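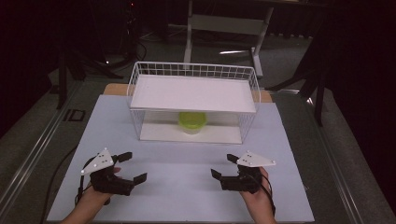
White wire basket with the flat panel on top, green container inside.

Wire basket as a shelf riser: how much weight, and how to stop the top from sliding?
Posted in Kitchen and Pantry, 12 May 2023

Sosina Habte
I rent a small apartment in Medina and the kitchen has one deep cabinet with a single fixed shelf. The landlord does not want any holes drilled, so I can't add a second shelf on pins. I have been using a white wire basket with a flat white panel across the top. The lidded container goes inside and I want to put plates on the panel.

The plates are my worry. I have a stack of 6 dinner plates that weigh 600 grams each, plus some bowls I would like to put next to them. The basket was sold for pantry use and came with no weight rating that I can find. The panel only rests on the rim and I don't want it to slide when I pull a plate off the top.

I looked at the stackable shelf from Helell, but it is too wide for my cabinet. Is the basket good enough, or should I buy something made for this? I would also like to know what to put under it, as the cabinet floor is painted and scratches easily.

Kenneth Soriano
I wouldn't. Get a proper riser, they are cheap. Mine came from Jinora and has been fine.

Chinyere Adeleke
Your plates come to 3.6 kg together, so with bowls you might be at five or so. Plenty of wire baskets will hold that, but they vary a lot and I would test yours before trusting it with dishes.

Put the basket on the floor with the panel on it and load it with bags of rice or flour up to a bit more than the weight you plan to use. Leave it overnight. In the morning look along the rim with a straight ruler. If the wires have bowed, or if the panel sags in the middle, use it for light things only. Check the welds at the corners too, as that is where mine gave out. I had a Dralomitz basket that looked fine for months and then one corner let go in July when I set a cast iron pot on it. The pot was my fault.

For the sliding, use small rubber bumpers, the clear stick-on kind sold for cabinet doors. Turn the panel over, mark where the inside of the rim falls, and stick them just inside that line, two near each corner. They catch against the wire and the panel can't travel. Clean the panel with rubbing alcohol first or they will fall off. Small zip ties also work if the panel has holes or a slot to put them through — otherwise skip them.

Under the basket I use ribbed shelf liner, cut an inch bigger than the base on each side. Don't use the sticky kind on paint. It can pull the paint up when you move out, and then you will be having a conversation about your deposit.

Keep the plates over the middle of the basket and put the bowls beside them, so the heavy part isn't hanging near one edge.

Sosina Habte
Thanks, Chinyere. I will try the rice test this weekend. Does the liner need to be washed or do you just replace it?

Chinyere Adeleke
Wash it in the sink with dish soap and let it dry flat. I replace mine when the ribs wear down.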